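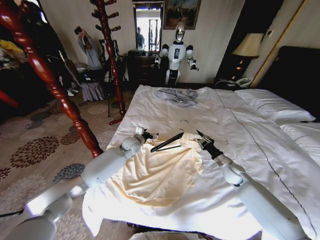

Amedeo Bellini — gouvernant d'étage, Tativon
Ticket 454 — chambre, vêtements qui ne tiennent pas sur cintre / lit marqué
Statut : en cours
Priorité : normale

Problème : le vêtement crème glisse du cintre noir. Toujours par la même épaule. On le pose à plat sur la couette, cintre dessus, on rentre les manches, on soulève, ça retombe. Tissu trop lisse je pense, ou cintre trop étroit.
Même souci signalé en juillet, ticket fermé sans réponse, donc je rouvre.

Essayé :
- fermer le devant avant de soulever : un peu mieux
- cintre plus large, modèle Drernico : tient, mais marque les épaules
- bandes antidérapantes Getach : décollées au bout de 2 jours
- accrocher direct au portemanteau par le col : tient, mais fait un pli au dos, refusé au contrôle

Deuxième point, le lit. Comme on étale tout dessus, la literie est à retendre après chaque passage. J'y perds 13 minutes par chambre, je n'ai pas ce temps là le matin.

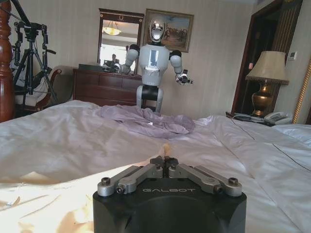
Tissu lavande en boule, draps à reprendre.

Le lavande, pas de consigne dans la fiche. Plié ou suspendu ?? La fiche dit « textiles légers : voir annexe » et l'annexe je ne l'ai pas. En attendant je plie en trois et je laisse côté tête de lit.

Màj 21 h : réessayé en tenant le vêtement crème par le haut, à la main, bien au dessus du lit, et en glissant le cintre par le bas. Nettement plus simple, les plis tombent tout seuls. Par contre il faut être deux, sinon le bas traîne. A valider avant que je le note dans la fiche.

Besoin : cintres larges à épaules arrondies (Tripathi en avait au catalogue), plus l'annexe. Merci de pas clôturer sans me prévenir — déja fait une fois.
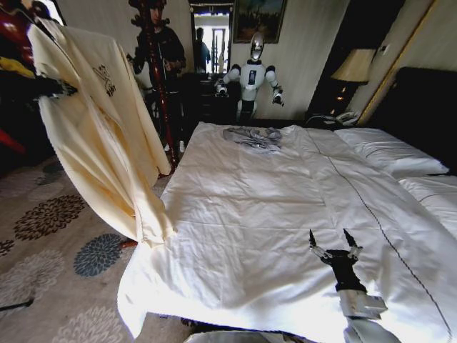
Bujar Vukčević : Bien reçu. Pour la méthode à deux, ok pour moi, note-la. Cintres arrondis demandés, pas encore de délai. Le lavande se plie, je te renvoie l'annexe ce soir. Je laisse le ticket ouvert.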